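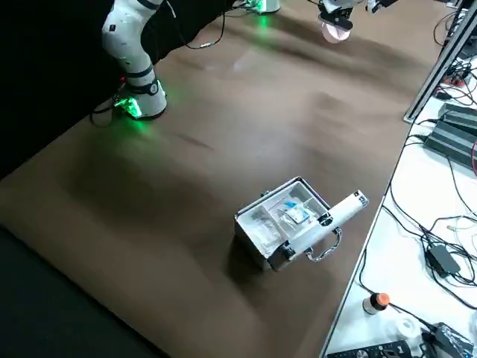
Fillitden Hall Noise Study - Final Report
Kerubo Chege and Hwa-young Yeo

Our project asked why students in Fillitden Hall sleep so badly, a question our parents felt they could answer for free. We collected 300 sleep diaries over nine nights and logged 1,704 separate complaints, most of them about doors. Light came second. Even a small glow bothers some people once the room is dark, and our diaries mention chargers, routers and one very proud fish tank.

Felt pads went on four doors in February. Complaints on that hallway dropped - except from Nyokabi Nyaga, who now reports that it is too quiet.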